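Subject: Re: [badge-sec] Cheap reader, odd replies from our door cards
List: badge-sec

> I've been poking at the entry cards we use at work (with permission, in
> writing) and the Alenell reader gives a different number every time I
> present the same card. Is that a fault in the reader, or is the card
> meant to do that? And if it is meant to, how does the door know it's me?
> The box says Enache firmware, build 2512, if that helps anyone.

Oh, this is a lovely question, and I'm so pleased someone else has run into it! Your reader is fine. The card is meant to do that. Plenty of newer cards hand out a random number on first contact, so that a stranger with a reader in their bag can't follow the same card about all day. The real identity only comes out later, once the door and the card have each shown that they know a shared key.

The trouble starts when whoever fitted the doors never turned the second part on. I spent most of June on our own setup, which is a Drivstead controller talking to 43 doors, and I found a mixed bag. The new cards were doing everything right. The old ones, which we'd kept working "for a few weeks" during the changeover, were still giving the same fixed number to anyone who asked, and the doors were quite happy to take it. So we had a very good lock with the old one still screwed on beside it.

Three things to try, in the order I'd do them:

1. Present the same card ten times and write down what you get. If the number changes every time, good. If it changes on some cards and stays put on others, you've got two kinds of card in use and you want to know who is holding the old ones.

2. Look in the controller for a setting called something like "legacy read" or "serial only". On the Drivstead it's two menus down, under Timing of all places. Ours was on.

3. Ask your supplier whether the keys are your own or the ones the system came with. Ask it in an email so the answer is written down. I had to ask twice.

My notes page has the longer version with the log format, and I've pasted the body of it in below so it ends up in the list archive.

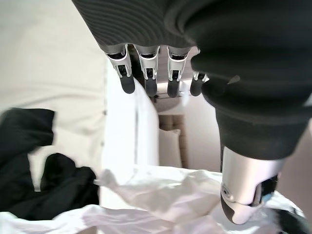
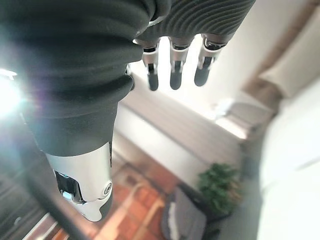

Page last changed: June, 16:40

Log format. Each line from the reader has the time, the card type, the first reply, and a result code. You can ignore the result code for this job. Sort by card type first, then look at the first reply. A fixed reply on a line marked as type 2 is the one to worry about.

How many cards. We had 3000 on the system and 400 of them were the old kind, which was far more than anyone had guessed. A good chunk hadn't opened a door in over a year, so those were simply cancelled. The rest we swapped a floor at a time.

Planlow. If you use Planlow for your visitor passes, check those separately! It keeps its own list and pushes it to the doors overnight, so anything you cancel by hand can come back in the morning. I lost a whole day to this and blamed the wrong box for most of it. Cancel in Planlow first, then on the controller.

Turning off the old read. Do one quiet door and leave it for a full working day before touching the others. We picked the bike store. Two people got stuck outside it, both with cards we had missed — well worth finding out there and not at the main entrance.

Still to do: the car park barrier, which has an older reader and can't be switched over without new parts. If anyone on the list has got a barrier reader to do the full key exchange in cold weather, I'd love to hear what you used and how long the read takes. Ours is slow enough already that people hoot.

And to the original poster, do send the results of your ten reads, with the numbers blanked if you need to. I'd really like to see whether build 2512 marks the card type the same way mine does.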